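Haushaltsroboter (Stand der Dinge)

Stand: 2023-05-03

Haushaltsroboter sind Maschinen, die im Wohnbereich Arbeiten übernehmen, also putzen, räumen, falten, tragen. So steht es auch in meinem Zettelkasten, und weil dieses kleine Lexikon von mir allein geschrieben wird, darf ich gleich dazusagen: Mit dem Wort »übernehmen« bin ich nicht glücklich. Saugen und Rasenmähen klappen, seit Jahren schon. Aber Wäsche? Da wird es zäh!

Zur Abgrenzung: Eine Spülmaschine zähle ich nicht mit, obwohl sie mir mehr Arbeit abnimmt als alles andere in der Küche. Sie bewegt sich nicht, und man muss ihr das Geschirr hinstellen. Ein Roboter im Sinn dieses Artikels greift selbst zu.

Das Wäscheproblem

Ein Teller hat eine Form, und die behält er. Ein T-Shirt hat jedes Mal eine andere, je nachdem, wie es hingefallen ist (bei mir meistens hinter den Stuhl). Für die Maschine heißt das: Sie muss erst einmal herausfinden, wo eine Kante ist, dann genau eine Stofflage erwischen und nicht gleich zwei, und beim Ziehen verändert sich alles schon wieder. Réka Szilágyi, mit der ich mich beim Schreiben viel gestritten habe, hält das Greifen für die eigentliche Hürde. Ich glaube eher, es ist das Ausbreiten. Wer ein zerknülltes Tuch einmal glatt vor sich liegen hat, der ist doch fast fertig!

Zwei Finger sind jedenfalls weit verbreitet, weil sie robust sind und sich leicht steuern lassen. Ein blaues Stück Stoff, eine weiche Unterlage, und schon hat man eine Aufgabe, an der man sich die Zähne ausbeißen kann. 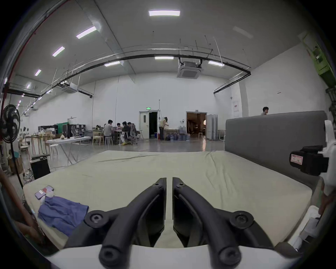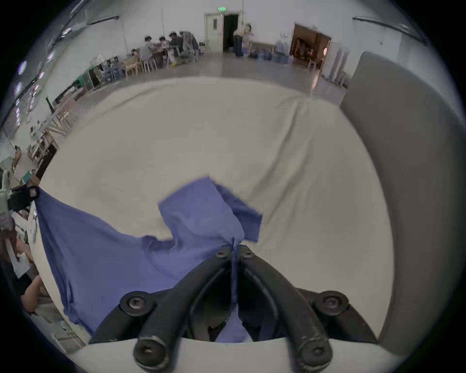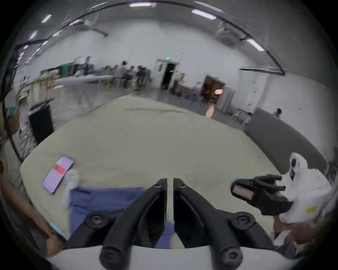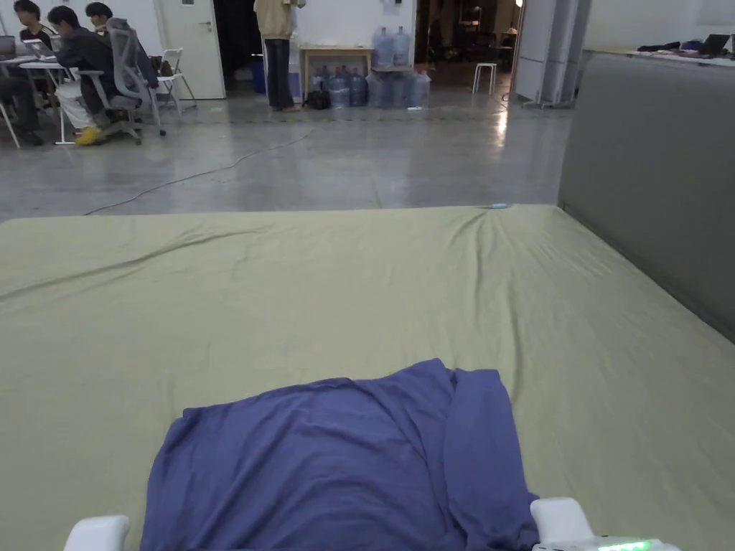
Wie lernt eine Maschine so etwas überhaupt? Früher hat man Regeln geschrieben: Ecke suchen, Ecke greifen, anheben. Das geht gut, solange das Handtuch brav ist. Heute lässt man lieber Menschen vormachen, was zu tun ist, zeichnet die Bewegungen auf und trainiert daraus ein Modell. Das Projekt Memer hat mit 100 Vorführungen einer einzigen Faltung angefangen und ist inzwischen bei 212, und Golshifteh Esfahani, die dort die Auswertung macht, schrieb mir, dass die zusätzlichen vor allem bei Socken geholfen hätten. Bei Bettlaken nicht. Bettlaken falte ich übrigens auch nicht gern.

Was im Alltag geht

Ich habe mir im Mai zwei Systeme vorführen lassen. Udon, ein Tischgerät, legte Geschirrtücher zusammen, sauber und sehr langsam, ich konnte nebenher Kaffee holen. Gotora ist fahrbar und räumt Schuhe aus dem Flur ins Regal, und von drei Paaren standen am Ende zwei richtig. Beim dritten lag der linke Schuh auf dem rechten, was bei uns daheim auch als aufgeräumt gilt.

In der Werkstatt sieht es etwas besser aus, vor allem dort, wo die Teile immer gleich ankommen. Bei Skjelbred werden Textilien sortiert, und die Maschine muss nur erkennen, in welche Kiste ein Stück gehört. Fallen lassen darf sie es, wie sie will. Gefaltet wird weiterhin von Hand.

Offene Fragen

Strittig ist, ob man für den Haushalt ein einziges Gerät braucht, das alles kann, oder mehrere kleine. Ich bin für die kleinen, allein schon wegen der Treppe. Ungeklärt ist auch, wer haftet, wenn der Lieblingspulli ein Loch bekommt, und was so ein Gerät von der Wohnung aufzeichnen darf. Dazu habe ich noch keinen eigenen Eintrag.

Siehe auch: Greifer, Saugroboter, Wäschefalten, Treppe (Problem der)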